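CELL NOTES
Cable slack and repeat stops on the Clastholm basket cell

The tabletop cell at Clastholm was taken out of unattended running in March after five protective stops in a single overnight job. The job was the standard block transfer: pick a cube from the table, place it in the wicker basket, retract, repeat. All five stops came during the retract. No one was in the room and there was no damage to the arm, the gripper or the table. The basket was found a short distance off its taught position after the last stop and the controller log was saved before anything was moved.

The first reading of the log pointed at the gripper. Each stop was recorded as an unexpected load at the wrist, and the fingers pass close to the basket rim on the way in and out. Munther Azar re-taught the place position with more clearance and ran the job again on Monday with someone at the stop button. It completed 200 cycles without a fault.
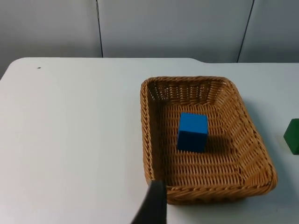
A clean run did not settle much. The overnight job had run well past that number before the first stop, and the re-taught position changed the wrist angle as well as the clearance, so two things had been altered at once. Najwa Kanaan asked for the original program to be restored and run at reduced speed, with the load signal logged on every retract instead of only at a trip.

The slow run gave a usable signal. On most retracts the load trace was flat. On a few there was a small rise shortly after the fingers cleared the cube, with the arm already moving up and back. A finger touching the rim would have shown up earlier, on the descent or at the moment of release. The rise also varied from cycle to cycle, which a rigid contact at a fixed position should not do. Something flexible was reaching the basket on some passes and missing it on others.
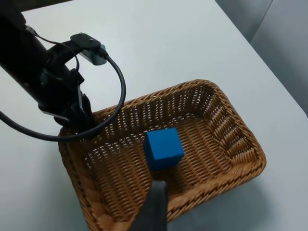
The sensor cable had been rerouted when the module was last replaced. The original Katona lead was short and was tied down along its full length. The spare, a Lirnix lead, is longer, and the extra length had been left free between the plug and the clamp. With the arm low over the near-left corner, the free part of the black cable runs out from the plug, turns in a wide loop and comes back beneath the clamp, and the lower side of that loop lies across the line of the braided rim. The clearance there depends on how the cable has settled after the previous wrist rotation. Nothing in the program accounts for it. The planner model covers the arm, the gripper and the table but has no cable in it.

Cauã Marinho tested the idea by hand with the drives off. He lowered a loop of the same cable over the rim and drew it back along the retract path. Most of the time it slid clear. When it dropped far enough over the outer wall, the loop caught under the braid and pulled the basket with it. The force at that point was enough to account for the logged trips.

Two other points came out of the same check. The wrist camera could not have reported the problem, as the loop stays outside its view for nearly all of the place move. The fixed camera could have, but its images were being kept only at the start and end of each cycle, when the arm is parked clear of the table.
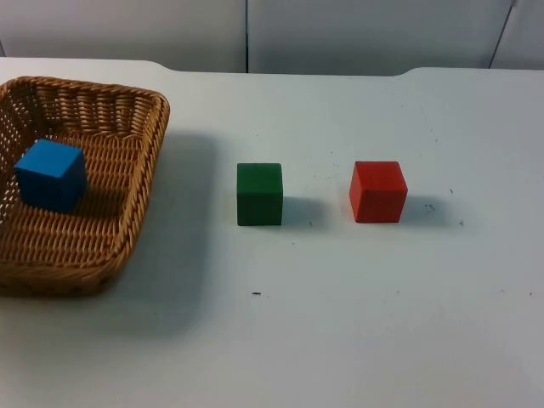

Work area from the fixed camera, arm out of view. Blue cube in basket; green and red cubes on the table.

The cycle check compares these images with the expected cube positions. It does not compare the position of the basket. A basket that had been dragged would therefore pass the check as long as the cubes were in the right zones, and the next place move would go to the old coordinates. Shona Shearer has treated this as a separate fault and it has its own entry in the log. A tolerance of 8 mm on the basket corner has been proposed. The left corners fall outside the fixed view at present, so the camera would need to be moved or the check limited to the right-hand end.

The specks on the tabletop were also raised. They are small and have had no measured effect on the place result, but the segmentation step has occasionally marked one as an object at close range. The table is now wiped before each job.

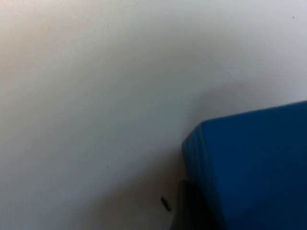 Cell Notes, Issue 8

Close-range images are a weak point in any case. With the wrist camera near a cube, most of the view is blank table and the block is partly outside it, which gives the pose estimate little to work from. The Oter filter rejects the worst of these. It was switched off for the overnight job and has been switched back on.

Corrective work so far is as follows. The free cable has been taken up and tied along the arm, leaving enough slack for full wrist rotation and no more. A limit has been added to the retract so that the arm rises straight up to clear the rim before it moves back. The load threshold has not been raised — the stops were correct, and a higher threshold would have let the arm pull harder on a caught cable. Fixed-camera images are now kept throughout the cycle.

Morag Laing has added a cable check to the sheet used after any module or lead replacement. The wrist is to be turned by hand through its full range, at the lowest working height, with the basket in place. Any contact between cable and basket is a fail. Replacement leads of a different length are to be recorded as a change to the cell and not as a like-for-like spare.

Unattended running remains suspended until the basket position check is in service. Attended jobs may continue at reduced speed. Other cells using the longer lead should be checked before their next job, and results sent to Morag Laing with the arm number and the lead type.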